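Publications > Household Textiles Group > Working papers > Section 4

4. Work surfaces used for folding

4.1 Background

Most published work on domestic laundry concerns washing and drying. Folding has been treated as the short final step, and the surface on which it is done is usually given as "table" with no further detail. In the Lultuter survey the respondents were asked to name the surface they used most often during the previous week. Of the 1896 households that returned the form, 1141 gave a complete answer to this question. Beds and tables were both common answers, but a large group named a padded seat, bench or ottoman, and this group had not been expected when the form was drawn up. The form offered no box for it, and the answers were written in by hand under "other".

Padded surfaces differ from tables in three respects that matter for folding. The covering is woven, so a garment laid on it does not slide freely. The filling gives way under the hand, so pressing a crease flat takes more than one stroke. The edges are rounded, and a garment placed close to them tends to hang over and pull the remainder with it. The last of these effects depends on the weight of the part that hangs down and on the friction between the two fabrics, and it was observed more often with smooth knitted items than with cotton ones.

4.2 Materials

The trials used upholstered tops covered in a plain woven fabric, supplied under the trade name Polico. A light colour was chosen so that the outline of a garment could be traced without difficulty. The garments and cloths were drawn from the Jultis set, which contains items in saturated colours, some with a contrasting trim. Trimmed items were of interest because the trim is normally stiffer than the body of the cloth and keeps its own curve after the body has been laid down.

Each item was placed on the top in a loose state, without prior smoothing. The starting position was either central or at one side. In the side position, part of the cloth was allowed to lie over the edge, as shown in Figure 3. 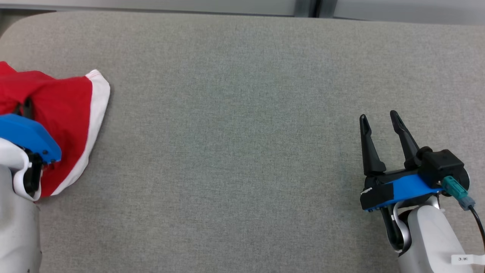 Figure 3. Side starting position. Red cloth with white trim, partly bunched and draped over the edge of a light grey upholstered top.

The side position was included after a pilot run in October, in which it was noted that people seldom begin with the item in the middle. A basket or pile generally stands to one side, and the item is drawn across from there. The first contact with the surface is therefore made near an edge, and any bunching is carried inwards during the first movement.

4.3 Procedure

Items were spread, aligned and folded in the order given by Nomura's scheme, which divides the task into 8 stages. Stages one to three cover spreading, and the remainder cover the folds themselves. For the present section only the spreading stages are considered. A stage was taken as complete when no part of the item overhung the edge and no fold crossed the centre line of the body. Small creases along a trim or seam were ignored – they could rarely be removed by hand on a padded top, and attempts to do so disturbed the rest of the item.

Between trials the covering was brushed in one direction. Without brushing, the weave picked up lint from earlier items and the drag increased slightly over a session.

4.4 Observations

Items started in the central position were spread with fewer movements than those started at the side. The difference was largest for trimmed items. When a trimmed cloth was drawn inwards from the edge, the trim tended to lead and the body followed in folds behind it, so that a second pass was needed from the opposite side. Lifting the cloth clear of the surface before laying it down avoided the problem, but required enough free space on the top for the full width of the item.

Corners gave further difficulty. On a top with softly rounded corners there is no square reference against which a hem can be set, and alignment was judged from the long edge alone. The resulting folds were acceptable for towels and less so for shirts, where an error at the hem is doubled at the collar. The effect of surface height was not examined and is taken up in Section 5.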